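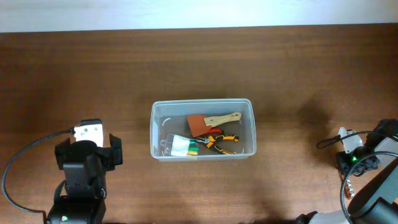
Search the forum Go Advanced search

Small tool storage: one clear box or a drawer?

gelholm_shed
I keep the everyday stuff in one clear plastic box with no lid. Scraper, pliers, connectors. I'm thinking about a Kabbaj drawer unit with 12 drawers instead. Worth it?

rallthorpe507
No. You'll forget which drawer has what. With a clear box you look down and see it.

mudroom12
Disagree. A putty knife shouldn't sit on top of small parts. The packets get scraped up and then they split.

gelholm_shed
Fair. Box with just the pliers and the connectors:

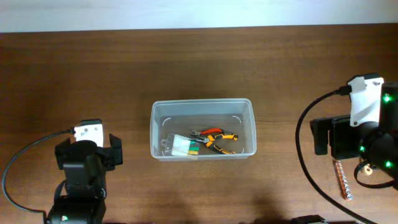 Pliers and connector packet, no scraper.

mudroom12
Better. I'd still hang the pliers — they take up half the room.

rallthorpe507
Then you need a wall to put hooks in. Leave it as is.

gelholm_shed
Keeping the box for now. Scraper goes on a nail.

Recent threads
Keninley workbench, top refinished
Sorting 400 loose screws
Labels that stay on plastic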